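Building a hand-held gripper, part 4: finger pads, marker and first alignment check

Posted 1/12/21 in Workshop builds

Parts 1 to 3 covered the printed body, the trigger linkage and the camera mount. You should now have a working jaw with bare fingers. At this stage it will close fully but will drop anything smooth.

You will need: the body from part 3, a pair of Orkel blank fingers or your own prints, textured pad material, contact adhesive, a marker cube, a 2 mm hex key and a steel rule.

Fitting the pads

Cut both pads from the same sheet, with the texture running the same way. Dry fit them first. The pad should sit inside the rim of the finger and stand slightly proud of it. If it sits flush, the rims touch before the pads do and the grip is lost.

Apply adhesive to both surfaces, leave it until tacky, then press from the centre outwards. Clamp lightly. Do not close the jaw to clamp the pads, as any spare adhesive will bond them together.

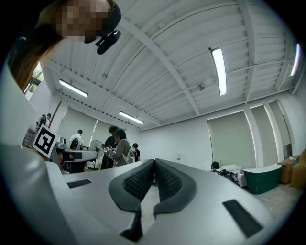
Finger alignment is set by the two grub screws at the base of the stems. Slacken both, close the jaw by hand and look along the body from the camera end. The two padded lobes should meet at a narrow vertical gap, with the dark rims level on either side. If the gap leans, one stem is twisted; turn it back and nip up that screw before touching the other. Check again with the trigger held.

Fitting the marker cube

Each face of the cube must be flat and matt. Glossy paper throws back the ceiling lights and the tracker loses the corners. Fix the cube to the base of the tool, well clear of your hand. We run the Prelia tracker, which needs a separate number for every face. Enter these before switching on, or left and right may be swapped.

Cable

The Woltton lead supplied with the kit is 470 mm long and too short for standing work. Use an extension and leave a loop at the body so that the plug takes no strain.

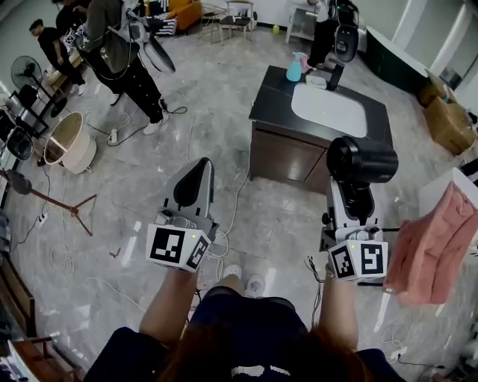
Once both tools are wired, run the check in the Huang script. Hold them still at chest height and start a recording of 22 seconds. Ours gave 197 usable poses on the first run. A much lower figure usually means a marker face is hidden by a sleeve or a cable. Move the cable and repeat.

Save the offsets for each tool under its own name. Part 5 deals with trigger travel.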